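February, bat shop notebook, afternoon

Picking this up from where I left off with the maple blanks. The Driltthorpe order is twelve bats for the high school varsity and I've got nine turned, and of those nine I like seven. Two came out heavy in the handle and I'm setting them aside for fungo use, or for whoever on that team has hands like a stevedore.

Moisture first. I let the last bundle sit in the back room longer than I wanted to, and the meter is finally reading where it should. The bundle from Duline is the better of the two we have on hand – straighter grain, hardly any pin knots. The other bundle is fine but I had to throw out more of it. Elaine thinks I'm too picky about slope of grain. She may be right, but she's not the one who gets the phone call when a barrel ends up at shortstop!

Did the ink dot test on all nine. Dot bled nice and straight on eight, a little wander on number four. I'm keeping four in the batch for batting practice only and marking the knob so it doesn't get mixed in with the game bats. (Elaine, if you're reading this, the mark is a pencil cross under the finish, so look before you box.)

Now the pop tester. I fixed the swing arm last month and was feeling pretty good about myself, and then I ran it through 234 hits this morning and the pivot bolt started walking out again. You can hear it before you see it, a sort of tick on the back swing. I put a lock nut on and a dab of thread stuff and went back to it. The goal is still 2000 hits on one bat without me having to touch the rig. Best run so far is 1748, and that one ended with a split ball, so I'm counting it as a win for the rig and a loss for the ball.

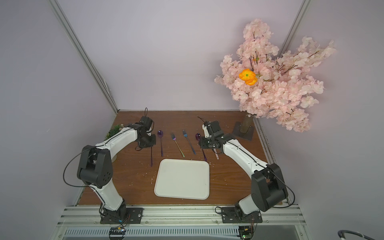 The balls are a problem all their own. We've been using up the practice ones from Bikness and the seams go flat way before the cover gives out. Once the seams are flat the rebound numbers drift up on me, and I can't tell if it's the bat getting livelier or the ball getting harder. Probably the ball. From now on I'm swapping in a fresh one at every 486 hits, an odd number I know, but it's what the counter said when I first noticed the drift and I'd like to stay on the safe side of that.

Handle flex. Tried the hanging weight method again on bats one through three. One and two match so well I measured them over again to make sure I hadn't picked up the same bat. Three is a good bit whippier. Same profile, same blank bundle, same lathe template, so I guess that's just wood being wood. The kids won't notice. Their coach will, he waggles every single one in the parking lot before he signs for them.

Finish. The Fu sealer goes on thinner than what we had before and I like it a lot on the barrel, less on the handle. It stays slick there. I scuffed one handle with a gray pad between coats and that helped, but then the color went cloudy near the taper and I had to go back over it. Next try: leave the bottom of the handle bare up to the tape line and only seal above it. Most of these guys tape or pine tar it anyway.

Cupping the ends went fine. I'd been going too deep on the cup, chasing ounces, and the rims were getting chipped in the rack. Backed off a hair and the weights still landed where I need them. The cup cutter wants sharpening, there's fuzz on the rim that I'm having to sand out by hand and it's boring work.

Elaine Camargo came through at lunch and swung number six in the doorway for a while. She played second base in college and her opinion is worth more than my scale, most days. She says six feels like it wants to get out in front of the ball and that the knob digs into the heel of her hand. I rounded the knob over a little more and she liked it better, so I'm changing the template for the last three. Need to write the new knob on the template itself this time and not on the back of an envelope.

Still to do: turn ten, eleven and twelve, redo the finish on three, sharpen the cup cutter, order balls. Also ask Driltthorpe if they want the school name burned in or painted. I said burned on the phone and then wrote painted on the slip.

Rig is back on and running at 4:15, counter zeroed, bat eight in the clamp. No tick yet.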